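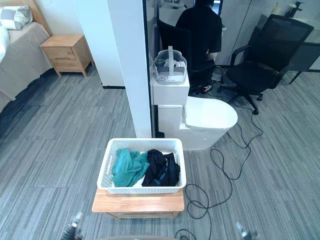 Episode 414 was rejected on Monday at ten past nine, and the reason code was 6. Orathai Phuthong looked it up. Code 6 meant "operator idle". The list had been written by Clavedov, who were paying for 3000 accepted episodes of the laundry task and nothing for the rest.

She opened the log. The arms had come up to the basket and stopped. The joint angles stayed flat for three seconds, then the left arm moved and the episode went on normally. The garment was lifted and put back down.

She checked 413 and 412. Both had the same flat section, at the same point, and both had been accepted.

"You stop before you pick up," she said.

Wing-yan Chow had the operator's shift until lunch. "Do I?"

"Every time. Three seconds."

"I'm deciding which one to take."

"The task sheet says left first."

"I know what it says."

Orathai wrote this down, then crossed it out. There was no field for it. The form had fields for start time, end time, drops, contacts and reason code. She put the three episodes in a folder named PAUSE and sent Clavedov a query, asking whether the idle limit was measured from the first frame or from the last movement.

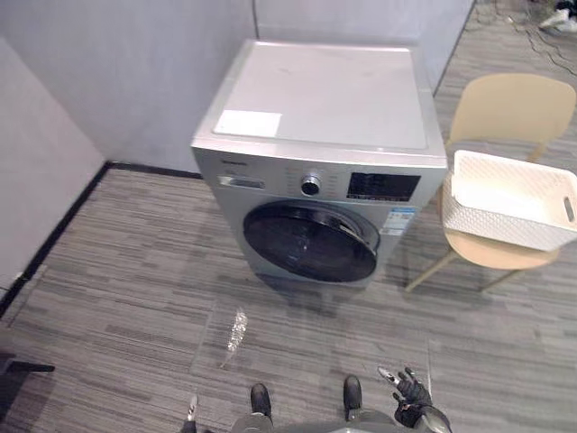

Reset

The reset procedure ran to one page. Basket empty, basket on the seat, feet behind the start line, check the joints, begin. Wing-yan could do it without the page. Orathai read it aloud anyway, as the contract required two people to agree on the starting state.

At eleven Clavedov replied that the limit was measured from the last movement. They added that a short pause before contact was welcome, provided it was consistent. Their first policy, Mullus, had been trained on a batch collected in Cokum, and it went for cloth so fast that it often pushed the basket off its support.

"So they want me to stop," said Wing-yan.

"They want you to stop the same way each time."

"I can't do it if I'm thinking about it."

They ran four more. The pauses were shorter than before, then longer, then absent. Orathai marked the last one as a drop. 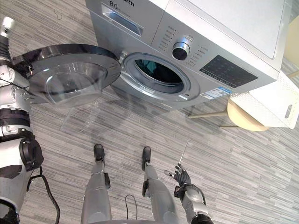 Mullus had been loaded for a trial in the afternoon, with Wing-yan's episodes added to the old batch. Nobody had told it about the pause as such. It had only the numbers. The door test was listed first, and the door had to be fully open before the run could count, swung out to the left with the glass bowl facing away from the drum. Orathai had logged the shadow of the glass on the floor as well, after a Hamada engineer warned her that the old batch treated dark patches as cloth. She started the timer and took her hand off the desk.

The door test passed. They moved on to the basket.
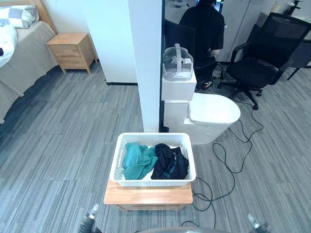

Basket test, two garments, teal on the left.

The arms came up and stopped.

Orathai watched the timer. Wing-yan, who had taken off the gloves, watched the basket.

At three seconds the left arm moved.

"What was it doing?" asked Wing-yan.

"Waiting."

"For what?"

Orathai looked at the form. She entered the start time and the end time, no drops, one contact. In the last field she typed 6, deleted it, and left the field blank. The form would not save with a blank field, so she typed 0 and called the next run.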